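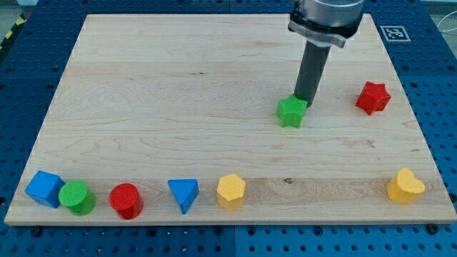

Green star block on a maple board.

Clekbridge Toy and Game Library
Progress report to the Pascual Fund
March 13, 2018

We are past the halfway point of the grant and it has been a wonderful stretch! Membership now stands at 132 families, up from 15 when the Clekbridge branch opened its doors, and new ones keep signing up at the Saturday-style family mornings we copied from our friends in Plestau.

Lending
The shelves hold 182 items. Puzzles and building sets go out most, then ride-on toys, which we did not expect in winter. Board games for older kids were slow until we moved them next to the checkout desk – now the cooperative ones are rarely in. Loans run for two weeks and most things come back on time. Missing pieces are still a headache, and we have started bagging small parts with a printed list.

Ullari outreach
The van visits to Ullari began late. The first parking spot fell through and the second had no shade or shelter, so we settled on the lot behind the library. We have made 2 visits so far, with about 40 minutes of solid rain during the first one, and people stayed anyway. Several grandparents asked for larger-print rule sheets. We loved that idea and the first batch is printed.

Spending
Shelving came in under budget. Van insurance came in over, and the two nearly cancel out. With your approval we would like to move what is left in the shelving line to replacement parts and cleaning supplies. A full breakdown is attached.

Still to do
The online catalog is behind schedule. Item records are typed in, but the reservation page keeps dropping requests and the developer is rebuilding it. We want it working before the swap day in May, when Plestau will bring its duplicates and we will bring ours – it should be a great afternoon. The family survey goes out after that.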